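Notebook, handling group
Tuesday, March
Visit to Jendard open day, Kälin building, ground floor

Left the lab at 7:40, on site before the doors opened. Badge, safety sheet, no shoe covers. The program listed a line tour in the morning and the Jolto demonstration in the afternoon. Jolto is their hand-held gripper for recording manipulation data. The operator holds it, does the task by hand, and the recording is later used to train an arm that carries the same fingers. We are deciding between this and a leader-follower pair, so most of these notes are on Jolto.

Morning tour, short version. Palletizing cell with a vision check at the infeed. Light curtain plus area scanner, muting on the infeed side only. The reject lane backed up once and the cell stopped by itself, restarted from the panel. The tour guide gave the stated rate as 967 cartons per shift on the small format. No rate given for the large one. Changeover is a cart swap with a pin connector for air and signal. Worth copying for our tray station; our current changeover needs a wrench and two people.

Second stop was a screwdriving station with a collaborative arm. Torque curve shown per joint, pass/fail bands set by hand. Asked how bands get changed when a screw supplier changes. Process engineer does it, logged, old bands kept. We don't keep our old bands. To fix.

Lunch 12:10. Demonstration at 13:00.

Demo setup: white table with a strip of wood along the far side, black curtains behind, control desk with keyboard and monitors between table and curtains. Room kept dark apart from the table. According to the presenter the dark room is for exposure: the camera on the tool settles on the tabletop and doesn't hunt when the operator turns toward the back wall. Our bench has a window behind it and we already see exposure swings in test footage. Blackout cloth is cheap. Try that before buying lights.

The tool has two black block fingers with a grainy contact face. The opening is measured by an encoder on the finger drive. Position comes from visual tracking on the tool camera, fused with an inertial unit in the handle. Recording is started and stopped in Kernesico, their capture software, from the desk or with a button on the handle. Presenter used the desk.

Order of steps before each session, as given in the talk:

1. Power the tool, wait for the encoder to report.
2. Close the fingers fully, set zero.
3. Open fully, check the opening against the stored value.
4. Hold the tool over the bare table, let tracking settle.
5. Record a short blank clip. Keep it with the session.
6. Bring in the objects. 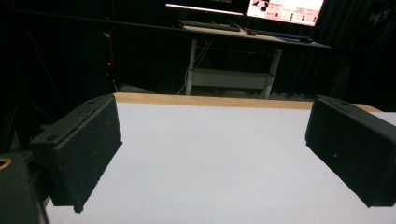 Why record a blank clip before the objects go on the table?
It gives a baseline for the session. Exposure, finger opening and tracking drift can all be checked against it later without an object in the way.

Step 3 is the one we skip today. Our prototype takes whatever the encoder says at power-up and trusts it. If the fingers aren't fully closed when it powers up, the whole session is offset and we only find out at training. Their software refuses to start a session if the open value is outside tolerance. Tolerance is a setting, default not given.

Data volume. The slide said 2,000 recorded episodes for the sorting task, of which 195 were thrown out at review. Asked for the split of reasons. Tracking loss was the largest group, then operator error (object dropped, wrong bin), then files with missing encoder samples. No numbers for the groups. Review is done by watching every episode at increased speed. Asked whether they had tried automatic rejection. They flag tracking jumps automatically but a person still decides.

Tracking on a plain white table: this was my main doubt. A surface with no texture gives the tracker little to hold on to. The answer was that the features come mostly from the table boundary and from whatever is in view past it, and that tracking gets worse when the tool is tipped straight down. Operators are trained to keep part of the far side in view. This is a real restriction. Any task that needs a vertical approach (our vial rack, for one) would need markers on the table or an external tracker. They have a marker mat as an option but did not show it.

So for our own trials:
- far side in view for the lift and transfer phases
- marker mat for the vial rack only
- log the tilt angle per episode and plot it against tracking loss

Handled the tool myself in the afternoon slot. Notes from that:

Weight is forward of the hand. After roughly 30 grasps my wrist was tired. Presenter said operators work in short blocks and swap. A counterweight in the handle was tried and dropped, no reason given. Finger travel is direct, no gearing feel, and small changes in squeeze do come through. Squeezing hard bends nothing you can notice at the fingers. The button on the handle is too easy to hit when regripping. I stopped one recording by accident that way.

The fingers are mounted with screws and can be swapped. Alignment after a swap is by eye, then steps 2 and 3 again. Asked about pad wear. They replace the pads on a fixed schedule and do not measure friction. For us that is weak, since the film pouches are slippery and sensitive to it. We should do a pull test on a reference block at each pad change and write down the value.

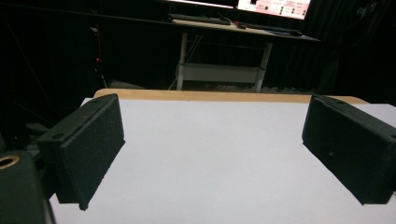 Can data recorded by hand be used on an arm with a different finger shape?
Only to a limited degree. The approach path may carry over, but the contact geometry does not, so grasps near edges tend to fail and the task usually needs new recordings with the matching fingers.

This came up in the discussion at the end. Somebody from a packaging outfit wanted to record with the standard fingers and deploy with suction. The presenter was clear that they do not support it. Same fingers, same camera position, same camera lens on both sides. The arm-side mount is delivered with the tool and has its own calibration plate.

Arm replay was shown on video, not live. The arm in the room was down for a controller fault. The video was one task, sorting small parts into bins, single camera angle, no cuts that I could see. Speed was real time according to the caption. No failures shown, so no information on recovery. I would want to see a missed grasp and what the policy does next before we commit any budget.

Latency: they subtract a fixed camera delay on recording and a separate delay on the arm side. Both are measured once at installation. Asked how. Rotate the tool by hand in front of a display that shows a running clock, compare timestamps. The arm side is measured with a step command. We can do the first part with what we have.

File format is open enough. Video in one container, encoder and inertial data in a second, common clock. An export script comes with Kernesico. Files are not compressed beyond the video itself. The license is per desk, not per tool, so several tools can feed one desk one after the other. Simultaneous recording with two tools is on their list, no date.

Comparison with leader-follower, from what I have now:

Jolto is faster to set up and needs no arm during recording. Force comes through the hand, which operators learn quickly. It is weaker on vertical approaches, and reachability isn't checked: a person can do motions the arm cannot. Kernesico runs a reachability check after the fact and marks the episode, but by then the time is spent.

Leader-follower needs the arm for the whole session and an operator who can live with the lag. Every recorded motion is one the arm has done.

I lean toward Jolto for the pouch task and leader-follower for the vial rack. Not settled. Group to discuss.

Open items sent to Jendard before leaving:
- default tolerance on the open-value check
- rejection reasons for the sorting set, with counts
- video of a failed grasp on replay
- price and size of the marker mat
- whether the handle button can be disabled in software

Open items for us:
- blackout cloth behind bench 2
- add close/open check to the startup script, block recording on failure
- blank clip at session start, stored with the session
- pull test fixture for pads
- keep old torque bands at the screw station

Left 16:20. Slides to come by mail, will go in the shared folder under Kälin.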